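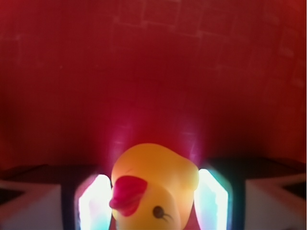
The Grip That Would Not Let Go

2023-11-29 | By Sławomir Laskowska

Magazine > Robotics > Faults

The rubber duck was the easy part of the Natano test. The arm at Bielecka had run 3375 of 4000 planned cycles when its gripper stopped answering the open command.

The stop button cut power to the arm - but the fingers held their last position, as they were built to do. A technician reached in to free them by hand and bruised two knuckles.

Kekley, which wrote the control software, traced the fault to a lost message. The gripper now gets three tries, then raises an alarm.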